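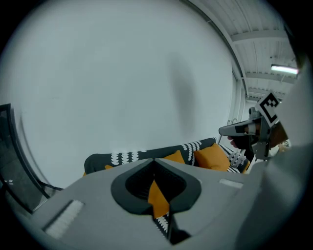 Open Day Walk-Through Checklist — Demonstration Areas
Flevach, Clunport building
Checked 2023-04-14, before doors opened

1. Entrance and sign-in
OK. The rope stand has been moved back to where it was in November, and the line flows much better that way. Please keep the brochures off the fire extinguisher cabinet!

2. Walkways clear, 30 inches minimum
OK after a fix. A stack of folding chairs had crept out into the hall by the Acharya room, and I walked them back myself.

3. Sofa station, hand-held grippers
OK with comments. Visitors love this one and they do tend to crowd in, so let's hold it to 3 guests at a time plus the host. Two people working the cushions at once should agree who goes first — fingers near a closing jaw are my main worry all day long. Long sleeves pushed up, please, and bracelets off. Wipe down the handles between groups.

4. Marker tags and pads on grippers
Look them over at every changeover. If a corner is lifting, set that gripper aside and tell the host, and don't press it back down with a thumb and hope for the best (I have done this, and I was sorry).

5. Arm demonstration, Surley room
NOT YET. The stop button works, I pressed it twice, but the floor tape is worn through on the door side and a visitor could easily wander over it. Retape before the first tour. Tag 1116 on the controller is current.

6. Charging shelf
OK. 17 batteries on the list and all signed for. Leave the shelf door open while anything is charging.

7. Lights and exits
OK. Exit sign by the stairs is a little dim, and I've put in a request.

8. First aid kit
Restocked, though we are low on the small bandages.

Recheck item 5 and initial here: ____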